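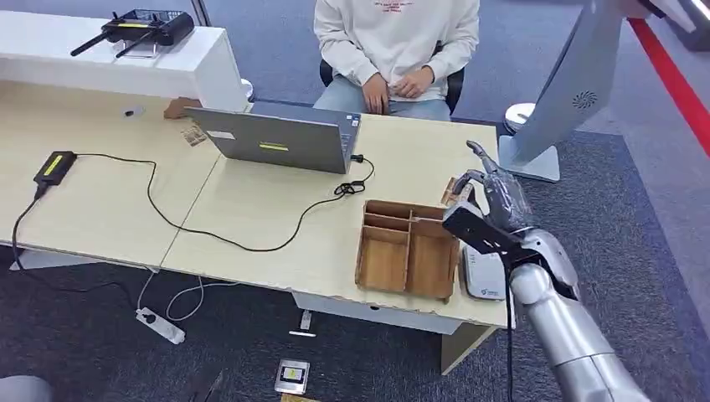 Cahier de labo, 5/1/21

Dérive du capteur de conductivité, cuve Pruturbridge. Suite des essais de septembre.

Reprise du montage laissé en l'état avant les congés. Sonde Plokex rincée à l'eau déminéralisée, puis étalonnée en deux points. Pente correcte, décalage du zéro encore trop élevé à mon goût. L'étalon bas venait d'un flacon déjà entamé ; à refaire avec un flacon neuf avant de conclure quoi que ce soit.

Relevé à vide lancé dans la foulée, acquisition toutes les 5 secondes. Le signal descend lentement pendant la première heure puis se stabilise. Même allure que sur les courbes de Tia Nuttall, avec l'ancienne carte. La carte n'est donc probablement pas en cause.

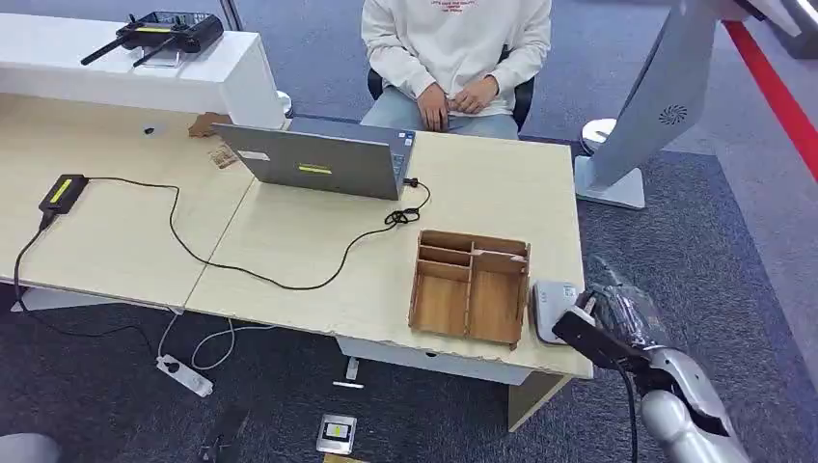
Deuxième passage avec l'agitateur coupé. La dérive persiste, amplitude un peu plus faible. Compensation de température désactivée pour le troisième : la courbe brute suit celle du thermomètre de cuve, avec un retard net. Je soupçonne la thermistance intégrée, mal couplée au corps de la sonde. Fothergill signale un défaut semblable dans sa note interne sur la série précédente, sans donner de valeurs.

Le script de dépouillement Valar plante toujours quand l'en-tête contient une virgule décimale. Contourné à la main. Les fichiers bruts sont dans le dossier commun, sous-dossier « zero_derive » ; ne pas utiliser ceux du premier passage, l'horloge n'était pas réglée.

À faire :
- commander 2 flacons d'étalon bas
- relever la résistance de la thermistance à 3 températures
- demander à Tia ses fichiers bruts de septembre, les courbes seules ne suffisent pas
- vérifier le joint du presse-étoupe, traces de dépôt côté câble

Sonde laissée en immersion, acquisition arrêtée.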